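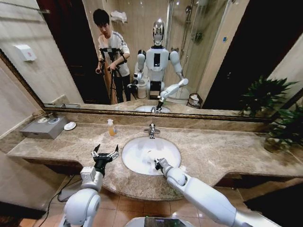 Hotel bathrooms have ruined me

12 August 2020

So I've been home for months now, like everybody else, and the thing I miss most about traveling is so silly that I put off writing this post. I miss the beach a normal amount. I miss the food a lot. But what I really miss is getting ready in the morning somewhere that isn't my own bathroom, with a counter I can spread out on and a mirror bigger than a cookie sheet.

My bathroom at home has a pedestal sink. If you've never lived with one, picture trying to do your makeup while balancing everything you own on the rim of a salad bowl. My toothbrush lives on the windowsill. My contact lens case has gone down behind the radiator more than once, and the last time I had to fish it out with a coat hanger and a wad of gum (it worked, and I'm a little proud of it).

When my friend Yen-ting Yang and I used to go away together we had a whole ritual. Whoever got the key first would run straight past the beds and yell out a score for the bathroom. She gives points for water pressure and hooks. I give points for counter space and for any place to put a wet washcloth that isn't on top of something dry. The best we ever found was a little inn in Watcombe, which had a creaky floor and an awful breakfast, and we both gave it top marks and still talk about it. I took a bath there with the window open while it rained and I could have stayed in until checkout.

The worst was the place in Grostonero. The light was on a timer! You got just long enough to put shampoo in your hair and then it was pitch dark and you had to lean out and wave at the switch. Yen-ting got the giggles so badly that she had to sit down on the edge of the tub. We stayed two nights and I don't think I ever got all the conditioner out.

Anyway, I've been trying to bring a bit of that feeling home, seeing as I'm not going anywhere. I'm renting, so I can't rip anything out, and I'm also cheap. I priced a real vanity one evening just to torture myself and the one I liked was $759 before anyone even showed up with a wrench. No thank you.

What I did do was buy a skinny rolling cart for $49, and it slides into the gap between the sink and the wall with a tiny bit of room to spare. The top shelf is for morning stuff, the middle is for night stuff, and the bottom is towels, rolled up the way they do it in nice places. I also threw out a frankly embarrassing number of tiny shampoos. Some of them had turned into jelly. I kept one from Watcombe that still smells right, and no, I'm not going to use it.

The other change is better towels. I had been drying myself with the same scratchy blue ones since my first apartment, and my neighbor Kam-wah Kwan talked me into washing the new ones before using them and skipping the fabric softener. He's right, they're so much thicker without it. He also thinks I should warm them in the dryer for 15 minutes before a shower, which sounds heavenly, but our dryer is in the basement and takes quarters, so that's a birthday treat at best.

I still want more light. The bulb over my mirror makes me look like I've been up all night with a sick cow. If you have a plug-in lamp you like for a small, steamy room (one that's really meant for bathrooms, please, my mother reads this blog), leave me a comment. And tell me your best and worst hotel bathrooms too – I've got plenty of time to read them, and Yen-ting has promised to score every single one.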